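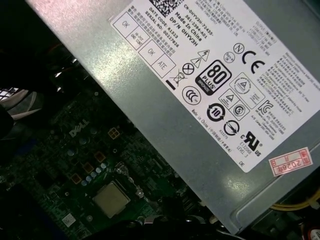

Re: [drawing-teachers] Unit 3 perspective: boxes before figures?

Search the archive Go
Last updated: November
3 minute read

Going back to the question from last week, quoted in part:

> My beginners can draw a cube in two-point perspective with a ruler.
> When I take the ruler away and put a cardboard box on the table, the
> far edges spread apart and the top tips up toward the viewer. I have
> tried more ruler work and it does not carry over. Do others on the
> list teach sighting first, or construction first?
>
> Abimbola Yusuf

Sighting first, in my classes. I switched the order two years ago at Ovthorpe and have kept it.

The ruler exercise trains students to find a point on the horizon line and connect to it. A box on a table gives them no marked point. They fall back on what they know about the box, mainly that its top is a full rectangle, and they draw it too deep.

What I do now takes 5 class meetings.

1. Angles only. Students hold a pencil at arm's length, elbow locked, one eye closed, and match it to one edge of the box. They carry that angle to the paper. No lengths, no vanishing points.

2. Angles and one unit. The nearest vertical edge becomes the unit. Every other length is measured as a fraction or multiple of it and written in the margin.

3. Tilted boxes. One end is propped on a book so that no edge is level. Students who learned a formula have trouble on this day. Students who measure do not.

4. Boxes inside boxes. A carton with the flaps open and smaller solids placed in it. The main error is drawing each solid to its own eye level.

5. Construction. Only now do I bring out the ruler and extend the edges of their sighted drawings to see how well they converge.
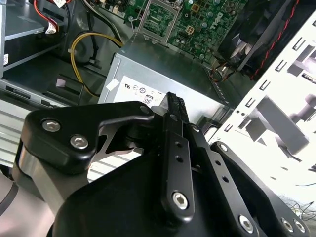
Inside an open desktop computer case, with the silver power supply.

On materials: newsprint for the first four meetings, then a heavier sheet. Lemer pads are fine. I stopped using the Novex vine charcoal for this unit — the line is too wide to judge an angle from. A plain HB pencil works better.

On grading: I do not grade finish at all in this unit. I lay a clear sheet over the drawing and mark the converging edges. If parallel edges spread apart as they go back, the student redraws that face and hands in both versions.

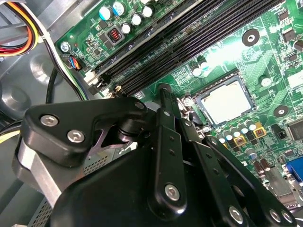

Green motherboard with the memory slots running at a diagonal.

One caution. Students seated close to the box will get strong convergence and may think they have made a mistake. Move the stools back, or say in advance that distance changes the result. Jibrin's handout on station point covers this well, though I skip its second page with beginners.

I have 41 scanned student drawings from the tilted box meeting, with names removed, and can send them off list to anyone who wants them for comparison.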